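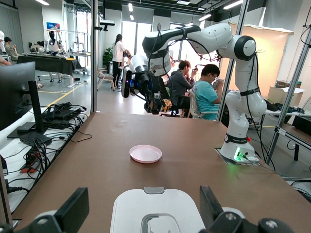
Figure 1. Pink plate and white lid on the brown table, with the white arm on the right.

Local Teen Saves Seal: what happens to an animal rescue story once it leaves town

Media project report, autumn term

I picked this topic after a girl from the year above me at Whitlock got into the news for dragging a fishing net off a seal pup at Bidska harbour. You've probably seen the clip (if you haven't, it's eleven seconds of shouting and then a very annoyed seal). By the Monday it had been on every phone in the canteen, and by the end of the week there were versions of the story that I barely recognised. In one of them the seal was fully grown. In another she'd "wrestled" it. So my question was pretty simple: how does a story like that change as it gets passed on, and do people mind?

What I collected

I used Urora, the local news site that covers Bidska and Katmont, as my starting point. I went back through their animal stories for the past year and kept the ones where an ordinary person was the main character, so no zoo births and no lost cat appeals. That left me with 22 stories. There were seals, a swan in a car park, a lot of hedgehogs and a grass snake that got into the Katmont leisure centre and had to be talked out of the changing rooms with a pool noodle. I loved that one and I'm sorry to say it didn't get picked up anywhere else.

For each story I looked for other sites that had used it, then put the headline and first paragraph next to Urora's and marked what had changed. I also did a short survey with 30 students at lunch, showing them 2 headlines for the same rescue and asking which they'd click on and which they'd believe.

What changed

The animals got bigger! This was the thing I noticed first and I had to go back and recheck my notes in case I was making it up. A "young fox" became a "wild fox", a "small adder" lost the small. Ages moved the other way. A man of twenty-four turned into a "lad" and then, two sites later, a teenager.

Places went missing as well. Urora always says which beach or which road, and the bigger sites mostly said "a seaside town" or just "the coast". I can see why, most readers have never heard of Bidska, but it does mean nobody reading could tell whether it was near them. The advice usually went too. Urora's seal story had a paragraph at the end about keeping your distance and ringing the rescue line, and none of the copies I found kept it. I think that matters quite a lot – a seal bite is nasty, and the clip makes it look like something you could have a go at before tea.

Jokes were added nearly everywhere. I'm in two minds about those. The swan story was much more fun with the parking ticket puns in it, and I read it all the way through, which I can't say about the plain version.

The survey

Most people said they'd click on the louder headline and believe the quieter one, and they said it quite cheerfully. A few told me they assume anything with "hero" in it has been stretched. When I asked if that bothered them, hardly anyone said yes as long as the animal was all right in the end. One person only wanted to know about the swan.

I should have asked a wider mix of ages. Everyone I spoke to was eating chips in the same room, and I reckon my gran would have answered differently (she still rings the paper when they get the tide times wrong).

Problems I had

Some of the copied stories had been taken down by the time I looked, so my comparison has gaps in it, and I couldn't always tell which site had copied which. My first colour coding used 3 shades of green and I had to redo the lot because I couldn't read it under the library lights. I also started too late. The plan said I'd finish collecting in October and I was still at it well after that.

I'd wanted to interview the girl with the seal, but she was fed up with being asked and I left it. She did read my page about her story in the corridor and corrected one thing: it wasn't a whole net, it was a bit of net with some rope on. I've fixed it in the table but left the first paragraph of this report as I wrote it, as I got "net" from a headline like everybody else.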